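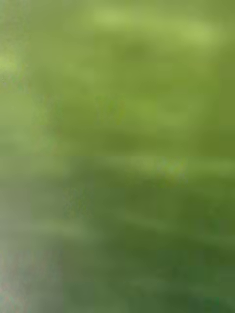 Photo: Mahrous course archive, wrist camera
Courses > Robot Software > Unit 5 > Seeing and Grasping

Notes | Slides | Labs | Forum

Okay, unit 5! Last time we left off with the planner, and I promised we'd get to what you feed it. So let me start with the wrist camera, because everybody loves the wrist camera until the first time they open the log. A whole image of green mush is a perfectly legal input. Your detector will happily run on it, and mine once gave me a "leaf" with a very high score (I was so proud for a minute).

So before anything else, write a sharpness check. Variance of the Laplacian is fine. If the score falls under your threshold, keep the last good estimate and let the fixed camera take over for that step. Please log the drop, too! I had a run at Gultville with 777 bad images in it and no record of any of them, and I spent most of August looking for a bug in the gripper code.

Now, two arms. In Brivura each arm gets its own planner, and both read the same world model. Look at the flowers: the left gripper already has a stem of leaves, and the right one has its open jaws toward the bunch. Once a stem is held, it has to leave the table list and get attached to that gripper's collision shape, leaves and all. Forget this and the right arm will plan straight through it.

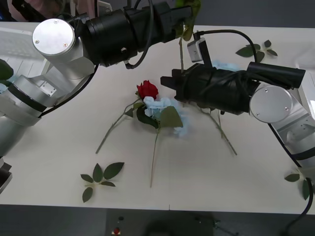 Picking the grasp point

I like to start with a single rose lying by itself on the table. Segment the stem, fit a line, and pick a point along it away from the bloom and the leaves. Close the jaws across the line. The thing people trip over is direction: a line fit has 2 answers, 180 degrees apart, and you need the bloom to tell you which end is which. I store the axis as cut tip to bloom, always, so I never have to think about it again.

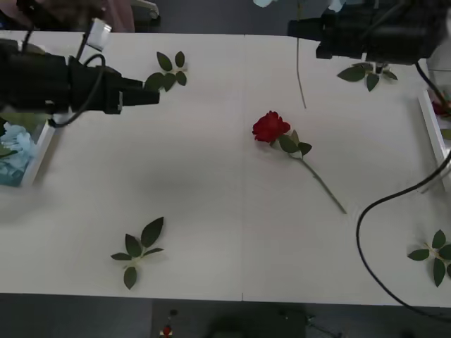 LAB WORK

Run the picker in Fundatstead with 30 random rose angles and plot the angle error. Bring the plot, even an ugly one.

Related notes
Unit 4: Planning with two arms
Unit 6: Handing over a stem
Setting up Brivura at home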